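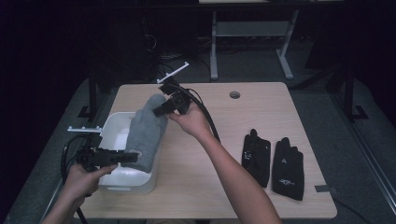

White bin on the test table, gray mitt at the rim, black gloves to the right.

Baluyot storage bin, medium: review

The Baluyot medium is a rectangular white plastic bin with rounded corners, a slight lip and a small handle slot cut into the front near the bottom. It is sold for shelves, closets and entry benches. I bought two in May to replace a fabric cube that had lost its shape, and used them for gloves, mitts, hats and dog leads. One went on a hall shelf at shoulder height and the other moved between a closet floor and a table where I sort things.

Capacity

Baluyot gives no volume on the label, so I loaded it with what I own. The medium takes a household's worth of winter handwear if the thick items go in first. Plush mitts are the worst case. They don't compress much, they spring back, and a mitt put in cuff down tends to stand up and lean over the rim. Laid flat on the base, the same mitt takes up most of the floor of the bin but leaves usable space above it. Thin gloves can then be stacked in pairs on top.

I got the best results filing the thin gloves upright along one long side, fingers up, with the bulky pieces filling the rest. Pairs stay together and the logos and cuffs can be read from above. This stops working when the bin is less than half full, at which point everything slides down into a heap. A divider would fix it. Baluyot doesn't sell one. I cut a piece of stiff card to fit and it has held up.

Body and rim

The walls flex slightly when the bin is lifted full by the rim, and not noticeably when it is carried from underneath. I put a load of 8 pounds in it and left it on the shelf for 2 weeks. No bowing that I could measure with a straightedge. The lip is smooth on both sides. Knit cuffs did not snag on it, and neither did the hook-and-loop tab on a pair of cycling gloves, which catches on nearly everything else in the house.

The bright white interior is more useful than I expected. Black gloves are hard to find in a dark closet, and against white they show up at once. It also shows lint. Gray fleece sheds, and after a few days there was a visible layer in the corners. A damp cloth removes it. The corner radius is wide enough to get a finger into.

Handle slot

This is the weak point. The slot is small and sits low. On a low shelf that is acceptable, as you hook two fingers in and pull. At shoulder height, pulling from near the bottom does little to keep the top steady, and a full bin wants to tip back as it comes forward. I ended up putting the other hand on the rim every time. The slot is also too small for a gloved hand. Thin items can work their way out through it if the bin is packed tightly against the front. I lost the fingertip of a liner glove through it twice.

Compared with the Hilta

Hugo Esteban lent me his Hilta bin of similar footprint for comparison. The Hilta has a larger opening placed just under the rim and is easier to pull from a high shelf. Its lip is sharper, and it has a ribbed base that collects grit and takes longer to clean. For shoes or tools I would take the Hilta. For anything knitted or plush the Baluyot is the better choice on account of the rim alone.

Cleaning and wear

Dish soap and warm water. Black scuffs from a shelf bracket came off with a melamine sponge, leaving a slightly duller patch. The base has picked up fine scratches from being slid on a wood tabletop. The tabletop has none.

Pros: smooth lip, easy to wipe out, contents easy to see, stiff enough for soft goods.

Cons: slot too low and too small, no divider, no lid in this size, shows lint.

Verdict

A good bin for low shelves and tabletops and a mediocre one for anything above chest height. I am keeping both, and the hall one has been moved down to the bench.

Rating: 8 out of 10 on a low shelf, 6 on a high one.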